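Gripper drops light items halfway through the move, but only on the clear shelf

Posted by Rostam Kiani, 2020-06-07
Last updated: 2 days ago
3 min read

I have inherited a Vonum arm with a two-finger gripper, and it has taken against our shop display. The job is simple enough on paper. It picks snacks and small bottles off a clear acrylic stand with stepped shelves and puts them in a cream tray. It did this happily all through January. Now it closes on a chocolate bar, lifts it a hand's width, pauses as if remembering something, and lets go.

The log says "grip lost, code 18" every time. The controller then carries on to the tray and carefully places nothing in it, with what I can only call confidence. The cycle counter stands at 2,609 and I'd estimate my patience ran out well before that.

Things I have tried: new finger pads, a lower speed, a restart, a longer restart, swearing. Grip force is set to 61 per cent, as the previous owner left it. Picks straight from the tabletop are fine. The wrist camera seems to find everything, though it does sometimes aim a little to one side of a bar on the upper shelf.

Last week it let go of a bottle over the edge of the table and I caught it, which meant my hand was in there while the arm was moving. I'd like to fix this before I do that again.

yook_and_ladder

Raise the grip force. Mine is on 100 and never drops anything.

Cukell

Please don't just raise the grip force. The poster above presumably doesn't handle biscuits.

Code 18 on the older Vonum controllers means the fingers closed further than expected after the lift began. In other words the thing slipped, and the arm noticed. The trouble is that the default response is "open and continue", and that's your pause followed by your drop. Go into the gripper settings and change it to "hold and stop". It will still slip, but it will stop and wait for you, and you'll have an arm standing still with a bar hanging from it by one corner, a great improvement on what you have now.

As for why it slips, I'd look at the shelf. Clear acrylic throws bright reflections along its edges, and a depth reading taken off one of those can be wrong by enough to matter. The fingers go in off centre, grab the crimped end of the wrapper and hope. Put a strip of matt tape along the front of each step and move your lamp so it isn't shining straight down the stand. Then teach the shelf heights again. If somebody has nudged the stand since January, all the old heights are fiction anyway.

And stop catching things. I did it once with a Hetell arm and it closed on my thumb — gently, I'm told, by people whose thumb it wasn't. Let the bottle fall. Put something soft on the floor and keep the stop button where your other hand would be.

Rostam Kiani

Changed the slip response first and it does stop now, looking rather sheepish. Taped the steps, moved the lamp, taught the heights again. The upper one was well out. No drops this morning from the top shelf, one from the middle, and I kept my hands in my pockets for it.

The small black packages are still awkward, as the fingers want to come in at the same angle they use for the bars. Is there a way to set the approach separately for each shelf, or do I need a second program?

Cukell

Separate approach, same program. It's under Positions, then Entry, and you have to save it twice or it forgets. Start with the middle shelf and run it at the lowest speed until you trust it. 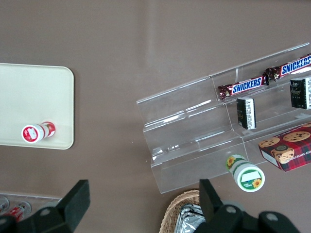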